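Open day demo of fruit sorting cell: how should I read what I saw?

Posted by Tanveer Soomro
Tags: demonstration, bin picking, produce, end effectors

I attended the November open day at Silten and spent most of the afternoon at the fruit handling station. I work in packing line maintenance (conveyors, weigh heads, label applicators) and have no background in manipulation. My manager at Fekitz wants a one-page note on whether this kind of cell is worth a second visit. I have three technical points I can't settle from my notes.

Setup as I understood it: one station, gray bins in two rows, apples and mangoes as the product, and a light blue slotted plastic basket as the container. The operator said the task was to move fruit between the basket and the bins and to keep the two kinds apart. There was a handout with a run log covering 679 attempted picks over the weeks before the open day. It lists 664 as completed. The remainder are not broken down by cause. 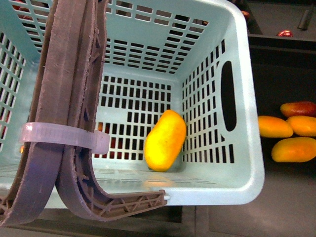
First point. The fingers were the compliant kind, with ribs and cross-bracing on the inside, which bend to follow the object. I asked about grip force and was told it is not measured directly. On our line, bruising shows up a day or more after handling, so a pick that counts as completed in a log may still be a reject for us. Is there a normal way to state this in a specification?

Second point. The basket itself is part of the work. A rigid wall next to the product limits how the fingers can approach, and I would expect fruit near a wall to be harder than fruit in the middle. The handout gives one figure for all positions. Should I ask for the log split by position, or is that unreasonable for a demonstration?

Third point. Cycle time. I timed 18 consecutive transfers on my phone and did not write down whether the operator intervened in any of them. Is a sample like that usable at all? 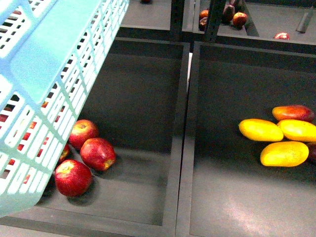
I should add that lighting was strong over the product and the surfaces under it were dark. Our hall has skylights and white belts. I assume this matters for the cameras but don't know how much weight to give it in the note.

I am not asking whether to buy. The note only has to say what to request if we go back.

Guðlaug Lykkegaard
Posted 2023-12-28

I commission handling cells and have sat on both sides of these open days. Taking your points in order.

Damage. Do not try to specify grip force for compliant fingers. The contact area changes with the shape of the fruit, so a single force value tells you very little about pressure at the skin. Specify the result. Supply your own graded fruit, have it handled a fixed number of times, hold it at your storage temperature, and inspect it by your existing reject standard. Keep a control batch from the same delivery that gets handled by hand. Without the control you can't separate robot damage from what arrived in the crate. Mangoes should be tested at two ripeness stages at least. A firm one tolerates nearly anything.

Also ask about finger wear. Finger edges roughen with use, and a rough edge on soft skin leaves marks. Ask for the replacement interval, the part cost, and whether the change can be done by your own people without recalibration. On some systems any finger change means a new tool offset, and that is an hour you need to plan for.

Log. 664 of 679 is 15 not completed. Ask for the definitions before you ask for the split. "Completed" may mean that the fruit ended up in the right container, or only that the gripper closed on something and let go of it elsewhere. Retries matter too. If three tries on one mango are entered as one attempt, the percentage is still correct but your throughput estimate will be wrong. After that, yes, ask for position. Corners and walls are where you will see a difference, and fruit lying against other fruit is the other case worth having separately. It is a reasonable request. Any group that keeps a log can filter it, provided the position was recorded in the first place.

Container. Find out if yours can be used as is. Slotted walls let a camera see through to whatever lies behind, and that may affect segmentation depending on how the system was trained. Take your own crate along to the second visit. Most hosts will agree if you write to them beforehand.

Timing. Your 18 transfers give you an order of magnitude. Put them in the note as "observed, intervention not recorded" and leave out the average. Next time, record continuously for a longer period with a clock visible and note every touch by the operator, including nudging a bin.

Lighting. Put it in the note as an open item. Strong light on a dark background is favorable for most vision setups. White belts can be handled, but skylights change through the day and I would want a morning run and an afternoon run.

Arsalan Rind

Was at the same open day but only for the morning. Didn't see mangoes done, just apples, and they went fine from where I stood. I wouldn't bother with the log personally. Demo numbers are demo numbers. Ask them for a price and a lead time and see if they can answer, that tells you more.

The parking is bad by the way, use the north gate.

Stelios Kourkoulas

Agree with Guðlaug on nearly everything. Two additions.

Product change. If the cell has to switch from apples to mangoes during a shift, ask whether that is a recipe selection or a new setup. Sorting two kinds in one run, as you describe, suggests recognition is already in place, but your line may also carry sizes that were not shown. Bring the smallest and the largest you pack.

Cleaning. Ribbed fingers have a lot of internal surface. Juice and dust collect in the cavities. Ask for the cleaning procedure in writing and check it against your hygiene plan before anyone spends time on cycle time. We had a trial at Sethi stopped for this, with 58 picks on the counter.

Tanveer Soomro

Thanks. I have written to Silten for the definitions of "completed" and "attempt" and asked if we can bring two of our own crates. Finger cleaning was not on my list and is now. The timing figures go into the note with the wording Guðlaug suggested.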